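Table de pliage Stulach : notre avis après 5 mois

Note : 14/20

Publié le 23 août 2018

Commandée en mars, la table de pliage de chez Stulach nous sert presque tous les jours. Le plateau fait la largeur d'un lit, avec un molleton blanc fourni et une housse vert pâle vendue à part. On peut poser l'un ou l'autre en quelques minutes, sans outil.

Le molleton blanc est confortable pour les grandes pièces. Un pantalon y tient en entier, même déplié dans la longueur, et l'épaisseur permet un coup de fer rapide. Par contre il plisse, il faut le retendre souvent, et la couture se sent sous la main.

La housse verte est plus fine. Le tissu glisse moins et les tee-shirts se mettent à plat plus facilement. Je la laisse en place la plupart du temps. Elle passe en machine à 30 degrés, le molleton non.

Un jean ou un pantalon bleu sur le blanc, puis un tee-shirt bleu sur le vert : 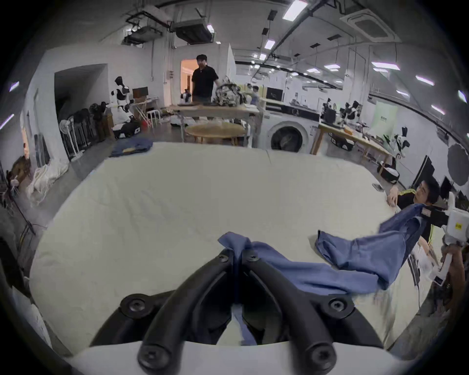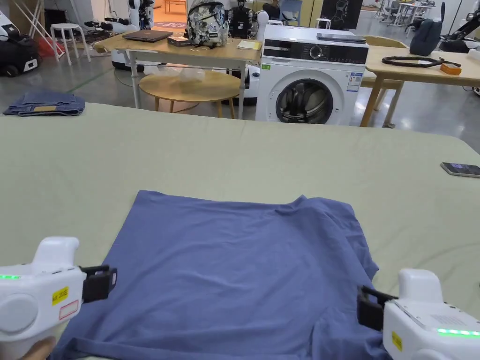

Ritix, qui a la même table depuis l'an dernier, répond sous la première version de cet avis que le molleton cesse de plisser si on le fixe avec des pinces à drap, 3 par côté. À son avis la housse verte devrait être comprise dans le prix, et le modèle Halliday, plus étroit, suffit pour des chemises.

J'ai essayé les pinces : c'est mieux, mais elles accrochent les manches quand on plie près du bord. Sur le prix, je suis d'accord.

Points forts : surface, stabilité, hauteur correcte pour travailler debout.
Points faibles : encombrement, molleton non lavable, housse en supplément.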